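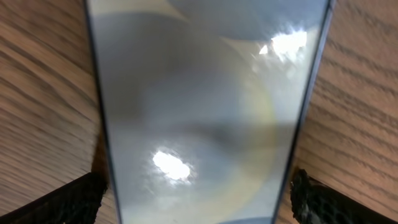
Has the handling cell cost anyone at Grendlow a job?
Staffing on the phone line is the same as in December, and the two people who used to load trays now work in grading and repair.

Progress to date

The Dirum grant paid for one arm with a two-finger gripper and the bench it works at. Since the last report the cell has handled 1,126 phones at intake. We run it on the early shift only, until 2 p.m., with one operator beside it.

Loading was the job people complained about most, mainly for sore wrists. Both former loaders asked to stay off it when we offered rotation. One has finished the screen repair course; the other is partway through. Their pay moved up one grade.

The change has not suited everyone. The line used to set its own pace, and graders now get phones at a steady rate — some like this, some say there is no gap left to talk or stretch. We have added a ten-minute break mid-shift and will ask again next quarter.

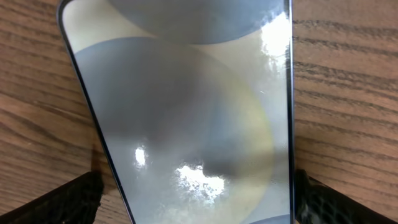

Phone face up at the Grendlow bench, gripper fingers on either side.

Glossy screens are still the weak point. Phones the arm misses go into a side tray for the operator, around 200 so far. Operators want a louder signal when the tray is full, and Jonix has quoted for it.

Remaining spend is for training 4 more operators. We request no change to the budget.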